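# Let the ending of Mukwood stay open

I finished Mukwood in May, a few months after the last part went up on Skedance, and then I did what most readers do and went to the comments. There were 700 of them under part 19. Nearly all were asking who was in the upstairs room.

I think that's a fair question to ask and a bad one to get answered by the author. The author is now being pushed to post an explanation, and I hope it never comes.

For anyone who hasn't read it, the story is told as a series of posts by a man clearing out his aunt's house. He finds a box of letters, all addressed to a tenant called Koivisto, and the aunt never had a tenant. By the middle of the story he is hearing somebody walk around upstairs. In part 12 he stops mentioning the upstairs room at all, and his posts get shorter. In the last one he says he has decided to stay on through the winter and asks people to stop writing to him at the old address.

There are three main theories. One is that Koivisto is the aunt, who lived under two names. Another is that Koivisto is a thing that moves from one person to the next through the letters, and that by the end it is the narrator. The third is that the narrator was always Koivisto and the clearing out is a story he tells himself. I lean toward the second. The handwriting detail in part 7 supports it, and so does the fact that he starts signing off with a single initial that we never see.

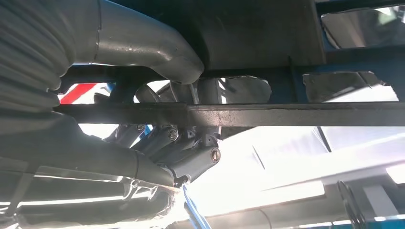
What I can't agree with is the claim that one of these has to be the true one and that the author is holding it back. People talk about the story as though there's a sealed envelope somewhere. They count the stairs in part 4 and again in part 9, and when the numbers don't match, they take it as a clue. Maybe it is. It may also be that the author wrote those parts weeks apart and forgot how many stairs there were. I've read enough serials posted one piece at a time to know that this happens constantly. A writer can't go back and fix part 4 quietly when thousands of people have already read it and somebody has a screenshot.

The stairs argument has become the most heated one on the site, and I find it the least interesting. If the mismatch is a mistake, it tells us nothing. If it's on purpose, it tells us the house is strange, and we knew that from the letters.

Compare what happened with Ketar. That was another long serial on the same site, about a radio operator at a weather station who picks up her own voice. It had a better first half than Mukwood, in my opinion. The last part ended with her switching the set off and sitting in the dark, and we didn't know if the voice had stopped. Readers complained for weeks. Then the author put up a long note that explained the voice, the fire, the missing logbook and the second operator. It all fit together. I read it once and I have not wanted to reread the story since.

I don't blame the author for that note. The messages must have been hard to ignore, and some were rude. But the note did something to the story that can't be undone. When I think of the scene where she writes down her own words before she has said them, I now think of the explanation first. The scene was frightening because I had to carry it around without knowing what it was. 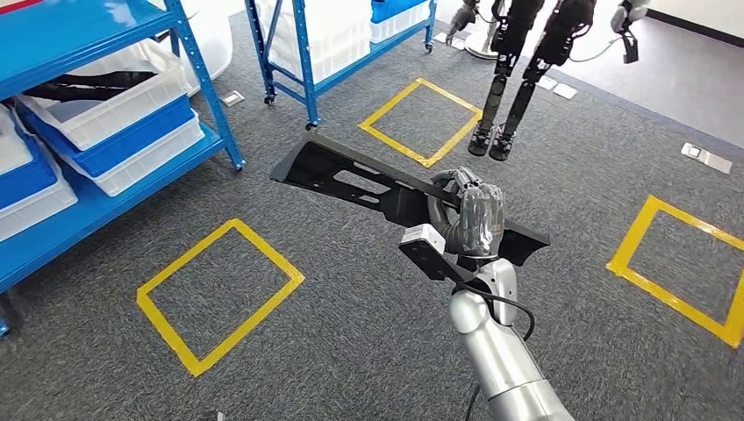
So do readers have any right to an answer? They have a right to a story that plays fair, and I'd put the limit there.

Playing fair means the pieces to build an answer are on the page, and that a careful reader can get to one that holds up. Mukwood passes. All three theories can be argued from the text, and each has at least one scene that gives it trouble. The aunt theory has a problem with the postmarks. Mine has a problem with part 2, where the narrator already knows which drawer sticks. I have an excuse for that, and it isn't a very good one.

There are serials that don't play fair. They pile up odd events for months, the writer gets tired or busy, and the last part is a door opening and a line of dots. Readers who feel cheated by those are correct. I think a good part of the anger at Mukwood comes from people who were burned that way before and now see any open ending as a writer who ran out of ideas. I understand it, but it's the wrong story to be angry at. The last part of Mukwood was clearly planned. The line about the old address only works if you remember the first letter, and the first letter is in part 1.

Part of the problem is the way these stories get read. When a new part goes up, there are theories under it within minutes. I checked part 19, and the first full explanation, with headings, was posted 49 minutes after the story. That person can't have spent much time being scared. Reading turned into a race to be the one who called it.

I don't want the theories to go away. I read them all and I've written a few. Skedance limits comments to 500 words, and I've hit that limit more than once over the business with the postmarks. Arguing with strangers about a made-up tenant is a good way to spend an evening. But the argument depends on the question being open. Once the author steps in, everybody who guessed right gets to say so, everybody else goes quiet, and the thread is dead by the next morning. That's how it went with Ketar. The last comment there is somebody asking if there will be a sequel.

There's also the author to think about. Writing 19 parts for free is a lot of work, and being told at the end that you owe strangers one more is a poor way to be thanked. If the author wants to write something new, I'd like to read it. If it's set in the same house, fine. I'd only ask that whoever is upstairs stays there.

I still think it's the narrator, by the way. Read part 7 again and look at how he crosses his sevens.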